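In praise of the packed lunch on a slow train

I took the 3 p.m. train out of Wutgate in April with a bag of food I'd put together in five minutes, and I want to make the case that it was the best meal I ate all month. Yes, including the birthday dinner! Eating while the country slides past a window is one of the great cheap pleasures, and we've let it slip away in favor of gulping something down in the parking lot before we board.

Plain food is the right food for it. A slice of bread, a bit of cheese, an apple that doesn't mind being dropped. You chew slower when you have 99 miles to go and nowhere to put your elbows.
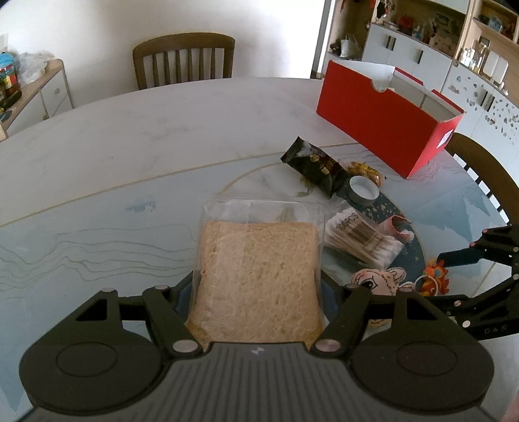

People tell me the dining car was better, and I'm sure it was lovely — white cloths, heavy forks, all that. But a dining car tells you when to eat. With your own lunch you can hold out until the river, or give in before the train has even cleared the yards (I always give in). You can trade half of it with the stranger across from you, and I've had some wonderful talks start that way.

I'd love to see the railroads lean into this. Give us a fold-down table that stays down. Give us a hook for the bag and a trash can that isn't two cars away. The old Cledum line had all of those, and I still think about those little tables every time I'm balancing a cup on my knee.

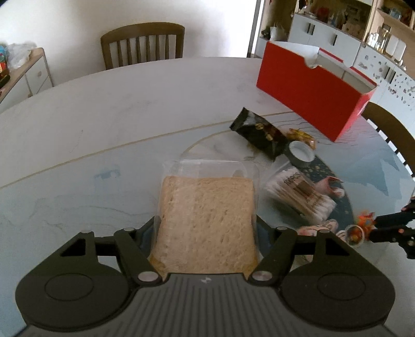 Eyerusalem Shiferaw wrote back that I'd left out the smell. She rides the Bresier route twice a week and says one tuna sandwich can rule a whole car until the last stop, so she'd settle for a food car with no kitchen in it, only tables and windows that open.

I'm completely sold on that. Put it at the back, where the view is best, and I'll be in it with my apple before we leave the platform.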